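2026-06-14 工作间笔记

今天到得早，门口那把锁又卡了一下，拧了半天才开，回头要记得带点石墨粉来。窗子全打开透了透气，昨晚有人在这儿喷过漆，味道还没散干净。烧上水，先把上个星期没写完的几件事补上，不然再拖就真忘了。

先说手爪。这一版的两把手持夹爪总算都装齐了，结构和之前画的一样：两根黑色手指，指面贴蓝色软垫，关节用螺丝锁住，人手握着柄开合。Ileana Cârstea 的那把我没动，她有自己的手感，弹簧比我的硬，扳机行程也短一截。我还是喜欢软一点的，握一下午不累，就是松手的时候回弹慢，手指有时候停在半路上，要再抖一下才全张开。这个毛病我琢磨了好几个晚上，一开始怀疑弹簧疲劳，换了新的，没用；又怀疑打印件的孔收缩，拿铰刀过了一遍，好了一点点，还是没用。最后把整个连杆拆下来放在桌上一节一节地掰，才发现是右边那根手指根部的垫片装反了，带倒角的一面朝了外，锁紧之后正好蹭着侧板。翻过来装回去，顺得不得了！我坐在那儿空捏了好一会儿，像小孩玩弹簧一样，茶都凉了。

顺便写给后面要装的人：垫片倒角朝里，朝里，朝里。螺丝不要一次拧死，先都带上，手指开合几遍，让它自己找到位置，再对角慢慢收紧。螺纹胶只点一小滴，上次点多了流进轴里，泡了一夜酒精才救回来。

软垫这边也试了两种。一种是 Drovine 的硅胶片，裁好直接贴，表面滑，夹塑料盒子老打转；另一种是我们自己用模子浇的，蓝色那批，加了细横纹。浇的这批好很多，夹布的东西和硬壳的东西都稳，缺点是边角容易翘。翘边的原因我猜是贴之前没有擦干净，模子里的脱模剂还留在背面。今天拿酒精擦了两遍再贴，压在书底下，等下个礼拜看。要是还翘，就考虑在手指上开一道浅槽，把垫子嵌进去，那样就得重画手指，我有点懒得动，先看看再说吧。

然后是电的部分。控制板换到新的供电之后安静多了，以前一开机就有一声细细的啸叫，隔着房间都听得见，Ileana 说像蚊子，我倒觉得更像我外婆家那台老电视。现在没有了。编码器一圈的读数我重新标了一次，手指全闭的时候是 11，全张是 1050，中间的曲线不太直，靠近闭合那一段斜得厉害，所以夹薄东西的时候读数跳得多。我把这一段单独拟合了一条线，代码放在 Dundthorpe 那个目录下，名字起得很随便，等想到好的再改。采样先定在每秒 100 次，够用了，再高的话那台旧笔记本会喘。

说到 Dundthorpe，还是要写清楚一点，免得过两个月自己也糊涂：Dundthorpe 是整个收纳项目的总名字，目标很朴素，就是让一条手臂学会把乱糟糟的桌面收好，该进盒子的进盒子，该靠边的靠边。Broltovden 是手臂那头的程序，夹爪这头记下来的动作最后都要喂给它。两边的时间戳到现在还差一点点对不齐，我怀疑是启动的时候谁先谁后的问题，Ileana 觉得是缓冲区。我们为这个争了一个中午，饭都放凉了，谁也没说服谁，最后约好各写一个小测试，下次拿出来比。输的人请喝汽水。

底座的事情也有进展。Ciobanu 那边寄来的铝板到了，厚度对，孔位有一个偏了，偏得不多，拿圆锉修一修就能装。我本来想写信去说，后来想想人家便宜卖给我们的，算了，修就修吧，反正我喜欢锉东西，锉的时候脑子里特别清静。手臂暂时还没上底座，四个脚垫先粘好了，要放一天才能受力。这里提醒一句：谁要是过来拿台钳，不要把板子挪走，拜托拜托。

下午主要弄桌面。圆桌比方桌好用，这是我试出来的，人可以绕着走，手从哪个方向伸进去都不别扭，就是线不好收，绕到桌腿上又容易绊脚。摆东西这件事看着简单，做起来很讲究。太整齐了，学出来的动作死板，换个位置就不会了；太乱了，人自己都不知道先拿哪个，手在半空中犹豫，录下来的轨迹里全是犹豫。我现在的办法是大的先放，靠边，小的一把撒在中间，撒成什么样就什么样，不去摆弄。软的硬的都要有，扁的圆的也要有，卡片和胶带卷这种东西特别能暴露问题：卡片贴着桌面，指尖铲不进去；胶带卷立着好夹，躺着就要从边上抠。
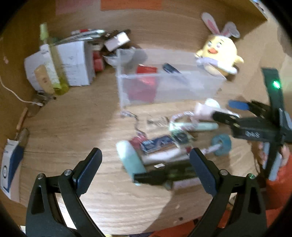 两个人同时收的时候，规矩还是得先说好，不然两把夹爪会在盒子上面撞到一起。我们今天的说法是谁先喊谁先进，喊了就不许反悔，另一个人退开，等手指离开盒口再过去。听着像小朋友排队，可是确实管用，一下午就撞了一回，而且那一回是我喊得太小声。撞完检查了一遍，手指没歪，开合照常，放心了。

线是眼下最让人头疼的。细线缠成一团，夹起来一头，另一头就带着别的东西一块儿走，放进盒子里还会自己弹出来。试过先把线按住再夹，也试过顺着线头一点点拖，后一种好一些，就是慢。我想做一对指尖带小钩的替换件，钩子浅浅的就行，专门对付线和钥匙圈一类的东西。草图画在本子背面了，圆角还没定，太尖怕刮坏别的，太圆又勾不住。Ileana 建议直接在软垫前面多留出一条硬边，不用钩，我觉得也值得试，两种都打一份吧，材料反正还有。

毛绒的东西倒是意外地听话，软垫一夹就陷进去，稳稳的。问题只在力气，读数到后面几乎不变，可手上还在使劲，程序就不知道到底夹紧了没有。要解决得加压力传感，薄膜的那种，贴在软垫背后。这个放到七月再说，现在手上摊子已经够大了，一样一样来。

待办，写在这儿给自己看：
软垫翘边，下个礼拜拿出来看。
铝板那个偏孔，锉完试装，不要用电钻硬来。
时间戳的小测试，别忘了（汽水！）。
指尖替换件两种，打印之前把层高改回细的。
手柄里面的排线再包一层，我那把捏久了能摸到棱。
门锁，石墨粉。

走之前把充电的都拔了，台灯关了。夹爪挂在墙边的钩子上，软垫朝外，别让它们互相压着。书底下那两片垫子谁都不要掀，我会看出来的。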